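# Washing up with robots at the Brusine open day

I went along to the Brusine open day on Tuesday, mostly because my sister had a spare ticket and there was talk of free cake.

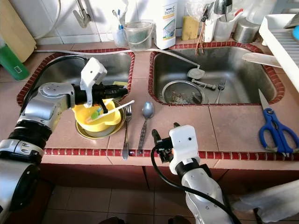 There was cake, a very good lemon one, but I'd forgotten all about it by the time I'd got through the door of the kitchen room and found a spot near the front. Brusine is the old seed warehouse behind the station, if you haven't been, and these days it's split between a handful of small firms. Two of them had the ground floor for the afternoon: Pilix, who build the arms, and Rind, who do the software side and seemed to have brought most of their families.

The washing-up demo was the one everybody wanted to see. It's two arms working at an ordinary tiled counter with a double sink, and the job on the go when I squeezed in was a yellow bowl on a plate, with the left arm holding a little brush a lot like a toothbrush. A fork and spoon were lying next to the plate. I do love that they'd kept it looking like a proper kitchen, with the sponge and the scissors and all the usual clutter along the back - mine is much the same, only with more mugs!

Maribeth Quiambao from Pilix did the talking and she was great, very patient with the children (and with me). She told us the team has recorded 3,081 washing-up runs so far, and that cutlery gives them far more bother than crockery. Forks are the worst. "They slide, they catch on each other, and they're never lying the way you left them," she said, and a man behind me said that was his experience too.

I asked if I could buy one. Not yet, and she wouldn't be drawn on a price, though she did say they're hoping to put 24 of them into shared kitchens in the new year and see how people get on.

Upstairs, Fokireck were showing a machine that sorts buttons by size, and I stayed 20 minutes longer than I meant to. You could bring your own jar. I hadn't, which I'm still cross about.

The organisers told me 600 people came through over the day, and I can believe it from the queue on the stairs. It did get very warm in there by four o'clock and the sound in the kitchen room was a bit muffled, so get near the front if you go to the next one. That's pencilled in for February, free again but you'll need to book, and Maribeth says they want to have a go at saucepans. My sister has already bagged both tickets.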